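Sun 20 October
By Treasa Mac Giolla

Daniel Viklund keeps his son's reading records in a spreadsheet. It has five columns: date, title, pages, who read aloud, and a note. The first row is from the winter his son was six and had been told by his school that he was behind. The latest row, filled in the morning we spoke, is number 441.

"I don't log to motivate him," he says. "He has never seen the file. I log because my memory of how a month went is usually wrong."

Viklund trained as a test engineer and has been at home with two children in Plelelow for the past four years. The older one, now nine, is the subject of the spreadsheet. The younger one, four, is read to and has no columns yet. What interested me was the method he settled on for the older boy, which is paired reading at a fixed time, with the parent and child reading the same text aloud together until the child signals that he wants to go on alone.

The signal is a knock on the table. When the boy makes an error and doesn't fix it within four seconds, Viklund gives the word, the boy repeats it, and both voices start up again.

"Four seconds is longer than it sounds," he says. "I used a stopwatch for the first week. Before that I was jumping in after one."

Sessions run 12 minutes. He tried 20 and found that errors in the last third went up enough to show in the notes. He tried bedtime and gave it up after a month, when the note column said "tired" on more evenings than it didn't. They now read at 4:30 in the afternoon, after a snack and before screens, five days a week.

Choosing the books took longer to sort out. The school sent home leveled readers, and the boy would finish one in a sitting and remember nothing from it. Viklund's rule is now that the child picks the book and the adult picks the page count. If a page has more than five words the boy can't read, they still read it, but together the whole way, with no solo stretch.
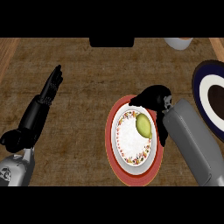

"People get stuck on level," he says. "With two voices the level matters less. He got through a book on canals that was far too hard for him. He wanted the canals."

I asked whether he ever pays for reading, in coins or stickers or minutes. He did for six weeks. The rate was one sticker per chapter, and 80 stickers could be traded for a model kit. The boy moved to books with shorter chapters.

"That's a correct response to the incentive," Viklund says. "I had specified it badly. I could have gone to pages, but then he'd have gone to large print."

The kit was bought anyway at the end of the six weeks and the chart came down. Reading dropped for nine days and then returned to where it had been before the stickers. He has the rows for this and read some of them out to me over the phone.

His wife does the Tuesday session and does it differently. She lets errors go if the sense is kept, so "house" for "home" passes without a word. Viklund corrects it. They have discussed this at some length and have not agreed. The error counts are lower on Tuesdays, for obvious reasons, and he leaves them out of the monthly average.

The question I get most often from parents is what to do about a child who reads the same book over and over. In this household it was a comic annual, 608 pages, read start to finish three times in one summer. Viklund logged every pass as a full entry.

"The third time through he was faster and he did the voices," he says. "I can't see what I would have gained by taking it away."

There are parts he would do over. He tested too much in the first year, with a word list every Friday, and thinks the lists told him less than the ordinary sessions did. He also waited until spring to ask for an eye exam. The boy needed glasses for close work - a mild prescription, but enough that the notes from before and after read like two different children.

He is wary of giving advice beyond his own kitchen. His data covers one child, with no comparison, kept by a parent who knew what he hoped to find. He does think the fixed time can be copied by most families, and that the four-second wait costs nothing to try.

In November he plans to cut the paired sessions to three a week and leave the other two for silent reading. The spreadsheet will get a sixth column for it. He hasn't decided what goes in the column, as he won't be able to hear the errors.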